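Window and Balcony Check Before Winter – My List, With Comments

I do this check on our flat in Unley once a year, usually well before December, and people keep asking me for the list, so I've typed it up with my grumbles left in. Tick, cross or "ask someone", that's my whole scoring system!

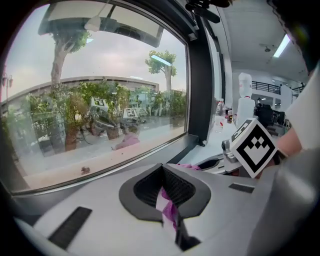 Reading time: 2 min

1. Window locks. Tick. Every key is on its hook (finally), and the stiff one in the bedroom got a drop of oil.

2. Seals and putty. Cross. I ran a finger round the kitchen frame and came away with crumbs. The Pondent strip I bought last year has gone hard already, so I won't be buying that again.

3. Restrictors. Tick, all 5 of them. Push hard when you test these – a gentle nudge tells you nothing.

4. Pots and planters. Anything tall gets moved off the ledge or tied back. I lost a lovely rosemary in a gale and I'm still cross about it. Check the saucers too.

5. Trees near the glass. Look up for dead branches on a still day. If the tree isn't yours, ring whoever looks after it and write down the job number (mine was 3749).

6. Balcony rail. Ask someone. One bolt turns when I lean on it, so the door stays locked until it's been looked at.

7. Smoke alarm. Tick. New battery, horrible noise, all well.

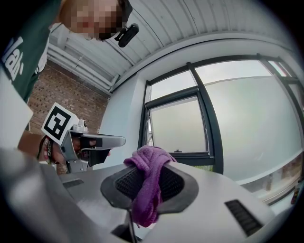 Leaning in for a closer look.

8. Steps and stools. Cross. My folding step has lost 2 of its rubber feet, so it's off to the tip. Please don't stand on a dining chair instead, I've done it and I've got the scar.

9. Torch and first aid tin. Tick, though the plasters were so old they'd stopped sticking.

List last changed 04/09/2025. I'll redo number 6 once the bolt is sorted.

Recent posts
Bleeding radiators without ruining the carpet
Porel draught tape, one year on
Shed check: what I missed

Sign up for the newsletter – one email a month.

© Phí Home Notes | Contact | Back to top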